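Right arm drops out mid task, gripper stays shut on the bag - two arm cell
Tilstead Makers Help > Robots and automation > Faults

Posted by Nassoro Nzioka, July 1, 2020

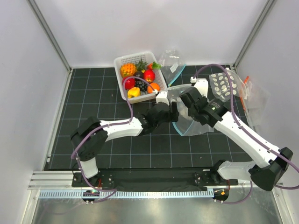 Both arms at the bag, fruit basket behind.

Hi all, bit of a rush, sorry. Two small arms on one plate, white cell, grid mat. Job is: pick up a zip-top bag, one arm holds, other one helps get it open, then fruit (fake) out of the basket and in. Left arm is fine. Right arm grabs the bag, lifts it, comes in towards the middle and then at some point just stops answering. No error on the arm itself. Control software says "servo 5 no reply" and then everything after that on the chain goes as well, so wrist and gripper both gone.

The bit that worries me is it doesn't let go. Gripper stays shut on whatever it had. And the left arm carries on as if nothing happened!! Yesterday it pushed straight into the right wrist and kept pushing till I pulled the plug. Nothing snapped but there was a nasty creak, and I had my hand half way in to rescue the bag.

What I've tried:
swapped the power supply for the spare, same
new servo in position 5, same
turned the speed down, happens less but still happens
ran the right arm on its own with no bag, did 183 cycles with no fault, gave up watching

So it's only when both arms are working close together in the middle. Software is Skeramo, on the version from May. Cables are the purple ones that came with the kit, outside the arm, looped so there's slack. Is it the board? Don't want to buy another board if it isnt the board.

Bríd Brophy

Not the board, or I'd be very surprised. Cable.

Look at where the loop goes on your right arm. Comes along the white link and then goes right up high over the wrist before it drops back down. Left one loops up too, and hangs out over the front of the basket. Big loops like that are fine while the arm's alone. Get two wrists that close and one loop catches on the other arm, or on a bag, gets a little tug each time, and the plug at the servo works itself back a hair. You won't see it. Pin's still touching most of the time. Then the wrist rolls, contact goes, and everything past that joint drops off the chain. Fits your 183 good ones on its own, no other arm there to snag on.

Had exactly this on ours at Lirncombe. Swapped two servos before I looked at the plugs, so don't feel bad.

Do this. Power OFF first, at the wall. Unplug both ends of the lead at servo 5 and look in with a torch. Any pin sitting lower than its mates, bin the lead, don't bend it back. New lead in, push till it clicks. Then tie it to the link just before the wrist, so a pull on the loop lands on the tie and not on the plug. Leave enough slack for the full roll. Move the wrist by hand end to end, unpowered, and watch for it going tight. If it goes tight anywhere the tie is too close.

Then shorten the loop. Mine are down to 45 mm of slack past the tie and that does for every move we use. Yours may want more, measure it.

And waggle test: power on, arm held in a safe pose, nobody near the other arm, poke the loop with a long stick (a wooden spoon is grand). If it drops out, you've found it.

Ansel Ferreira

had same problem, was the usb hub. try a different hub

Annunziata Morelli

Bríd has the cable covered so just the safety part, that's the one I'd fix first tbh.

One arm losing contact should stop both. It doesn't out of the box, each arm has its own loop and neither knows the other has gone. In Skeramo there's a setting under Groups, "stop group on lost member" or words close to that. Put both arms in one group, tick it. Test it on purpose: run slow with no bag and pull the right arm's data lead at the controller end, keeping well back. Left should stop dead. If it doesn't, you havent got it set, whatever the tick box says.

Also drop the torque limit. We run ours at 35 per cent for anything with bags or soft stuff and it still lifts the fruit. At that setting two arms pushing on each other just stall and sit there, no creaking.

The gripper staying shut, I'd leave alone. The servo holds its last command when it loses the line, and opening on a fault means it drops things, possibly on your other arm. Better that it holds and you power down before you go in.

Which brings me to: don't put your hand in with it live. A proper stop button that cuts the supply to both arms, mounted where you stand. We fitted a Kragh one, any decent one will do. Software stop doesnt count, you've just had a comms fault, that's the very moment it might not get through.

After the creak, check the right wrist for play before you run it again. Screws on the servo horns especially. And redo the zero position on both arms, if one's been shoved a tooth over you'll be chasing ghosts.

Nassoro Nzioka

Thanks all. It was the lead, one pin pushed back in the plug, could hardly see it. Spoon test made it drop out every time. New lead and a tie on, spare lead ordered. Tried the other hub as well Ansel, no difference with the old lead in.

Group stop is ticked and works, pulled the data lead and left arm stopped. Torque down. Button's coming, not running it with both arms till it's on. One horn screw was loose on the right wrist so good shout on that.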